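Pre-run checklist, kitchen cell, with my comments
Unit 3, Rovora arm pair, hands fitted, tray-and-pot job
Version after the April stoppage

Okay, so the old checklist was one page and I could tick my way down it in the time it took the kettle to boil. That's partly how we got into trouble. I've redone it with my notes left in, because the notes are the bit I always want when I'm standing there at 7 in the morning wondering why a line exists. Change whatever you like, but please leave the comments under the boxes!

Short version of what went wrong: on run 175 the left hand closed on the rail of the tray instead of the handle, and the arm kept lifting. The tray went up on one side, slid, and hit the pot. The controller logged fault 3054 (grip force out of range) and then cleared it by itself and carried on to the next step. No one was inside the line, thank goodness. I hit the stop and my heart was going like mad.

## A. Before power

- [x] **Stop buttons, both sides, pressed and released**
 Both fine. The one by the door is stiff and I'd like it swapped before the next inspection.
- [x] **Floor line clear, stools pushed back**
 Clear. The tape is lifting at the corner near the sink, so I stuck it down again. Third time.
- [x] **Wrist connectors, hand check for play**
 No wobble on either. Give them a proper twist, don't just look at them.
- [ ] **Cable covers clipped**
 One clip missing on the right arm. It's zip-tied for now, and I'm leaving this unticked until the real part comes from Teltton.

## B. Virtual run

- [x] **Load the current Flamivholm scene, not the one from last season**
 The old one has the tray handles in the wrong spot by a thumb's width, and that's what caught us. I've renamed the old file so it can't be picked by accident.
- [x] **Step through the approach with the hand open**
 Do this slowly. Stop before the fingers get to the tray and look at the gap from a couple of angles. I used to skip straight to the lift because the approach is boring, and the approach is where the mistake was.
- [x] **Tray empty for the first pass**
 Yep. Load it on the second pass if the first one is clean.
- [ ] **20 clean passes in a row**
 Got to 14 and then had a near miss with the pot rim, so back to zero. I know it's a pain. The count starts again every time, no rounding up.

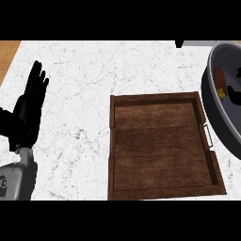

The other thing I changed in this section is who decides a pass is clean. It used to be whatever the software said, green light and away you go. But the software was perfectly happy on run 175 right up until the bang, so now a person watches each pass and writes it down. If you look away to answer your phone, that pass doesn't count. I've been caught by my own rule twice already and was very grumpy about it.

## C. Real bench, slow speed

- [x] **Speed limit set and locked**
 Locked with the key, and the key is on the hook. If the key's in your pocket at lunch, I will come and find you.
- [x] **Tray handles looked over for bends or looseness**
 Left one was a bit loose on the real tray. Tightened. I can't say if that had anything to do with April, but it didn't help my mood.
- [x] **Pot placed on its mark**
 The mark is now further from the tray than it was. We lose a bit of reach and gain some room if the tray swings.
- [x] **Force limit test with the foam block**
 Tripped when it should have. Tried it again on the other hand and got the same.
- [ ] **Fault 3054 needs a manual reset**
 This is the big one. The setting has been changed so the arm should stay put until someone walks over and resets it. It held on two tries, then on the next one it cleared itself again. I've sent the logs to Khasawneh and I'm waiting to hear back. Until this box is ticked, no full speed, no exceptions, and that includes me when I'm behind on things.

## D. After the run

- [x] **Arms parked, hands open**
 Open, please. Leaving them closed seems to make the fingers sticky first thing the next day.
- [x] **Counter wiped, crumbs out of the tray corners**
 Boring but worth doing. Grit under the tray changes its height a little.
- [ ] **Log saved with your initials**
 Mine's saved, but the night log is missing initials again. Whoever it was, no drama, just add them.

**Result:** not passed. Slow speed only, with someone at the stop button the whole time.

**Still open:** cable clip, clean passes, the 3054 reset, initials on the night log. I'll redo section B once the pot clearance is sorted, and C gets repeated from the top after the reset fix goes in.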